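Choosing and looking after toys for the under-threes
Notes for the parents' evening talk, Tuesday, 7.30 pm

Slide 1 - Welcome

Say hello, point out the fire exit and the toilets. Tea is at the back and people can get up for it whenever they like. The talk is 40 minutes if I keep to time, then questions.

Start with the toy box question: hands up who has more toys at home than they can fit in the box. Wait for the hands. Most of the room, usually.

I want to cover what to look for when you buy, what to do with hand-me-downs, how to clean things, and when to let a toy go. I am not selling anything tonight. The Poltora leaflets on the side table are about their toy library and you can take one or leave it.

Slide 2 - Why the under-threes are different

Everything goes in the mouth. Babies learn about shape and texture that way and there is no point trying to stop it.

The warning sign with the crossed-out face means a toy is not suitable for under 3. Parents often read it as a guide to how clever a child needs to be. It is a safety warning, mostly to do with small parts. A bright two-year-old can still choke.

Pause here. Somebody will have an older child with small bricks at home. Suggest a tray with a lid, kept up high, and brick time during the little one's nap.

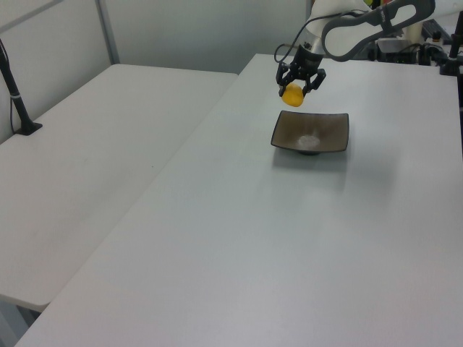

Ningsih Gunawan
Early Years Play Adviser, Poltora Toy Library

Slide 3 - Buying new

Check the seams on soft toys. Pull them, in the shop, quite hard. If you can see stitches opening up, put it back.

Check the battery compartment. It should need a screwdriver or two separate movements to open. Button batteries are the one thing I would ask everyone to go home and look for tonight, including in remote controls, musical cards and kitchen scales. If you think a child has swallowed one, go straight to A&E and don't wait for symptoms.

Check the cord length on pull-alongs. Long cords are fine on the floor with you there and should never be in the cot.

Look for a maker's name and an address on the label or box. With online marketplaces, the listing may show a mark that the toy itself doesn't carry, so look again when it arrives.

Slide 4 - How many toys

At the library we lend 5 toys per family at a time. Hakim Rahman set that limit when he started the scheme and we have never had a reason to change it. Children play longer with fewer things out.

At home, try putting half away for a fortnight and then swapping over. Leave out anything they sleep with or ask for by name.

Slide 5 - Second-hand

We have 215 toys on our shelves and almost all of them were given to us. Second-hand is good. It just takes a few minutes of looking.

Paint: if it flakes when you run a nail over it, don't keep it for a baby.
Wood: feel along the edges for splinters. Sand lightly and wipe down.
Plastic: flex it. Old plastic goes brittle and snaps into sharp bits.
Magnets: if there is any chance one could come loose, bin it.

Story if there is time: the Sodell shape sorter that came back to us after three families, with one peg missing and a wooden spoon put in its place. The children liked it better.

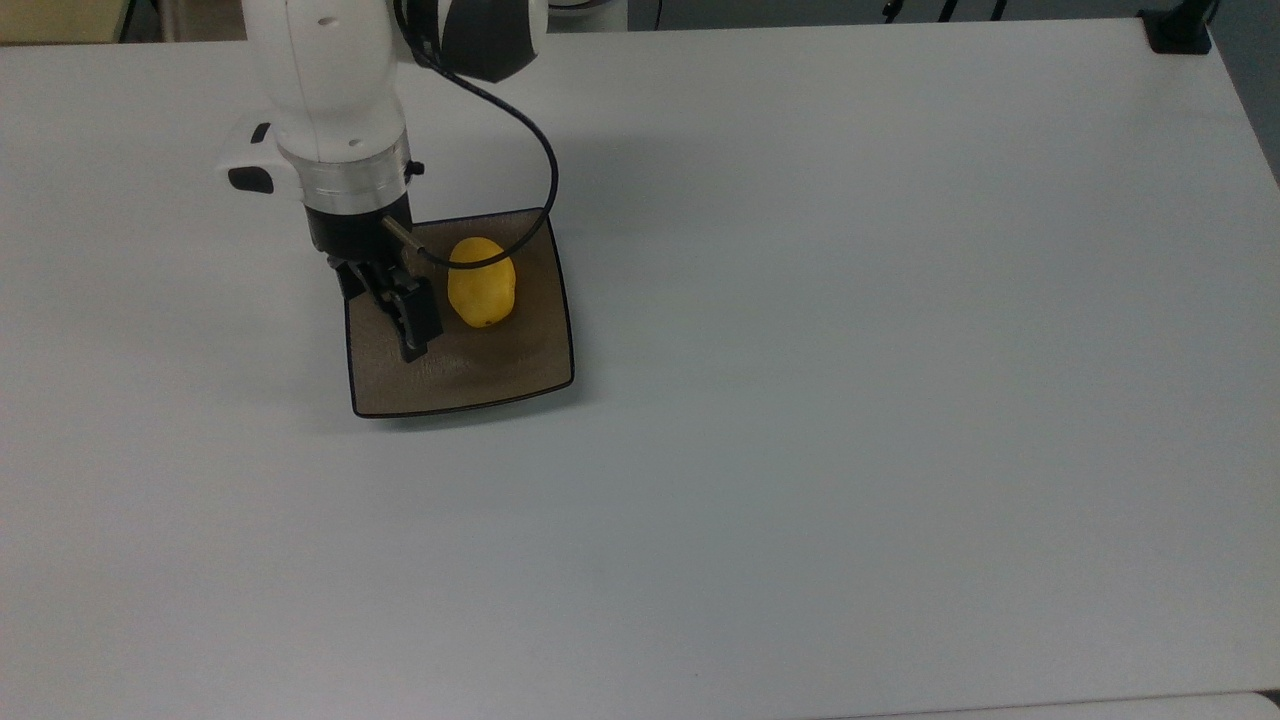 White tabletop, with a robotic arm at upper left

Slide 6 - Cleaning

Hard toys: warm water and washing-up liquid, rinse, air dry. Don't soak anything with a hole in it. Bath squirters hold water inside and go mouldy - squeeze one out over the sink and look at what comes out.

Soft toys: follow the label. Put them in a pillowcase if you are worried about the eyes coming off, and check the eyes afterwards anyway.

Wooden toys: damp cloth only.

Kyrylo Symonenko at the Cikuven nursery has a washing rota taped inside a cupboard door and is happy for people to copy it. Sheets are by the tea.

Slide 7 - When to let go

Cracked, missing a part that leaves a sharp edge, stuffing coming out, battery leak. Those go in the bin. Take batteries out first and recycle them separately.

Outgrown but sound: pass on to us, a friend or a charity shop. Ring the shop first as some won't take toys.

Slide 8 - Questions

If it goes quiet, ask what their child's favourite thing is at the moment. The answer is often a saucepan.

Aiman has the sign-up list for the library. Next drop-in is in March, same room. Stack the chairs by the wall before leaving.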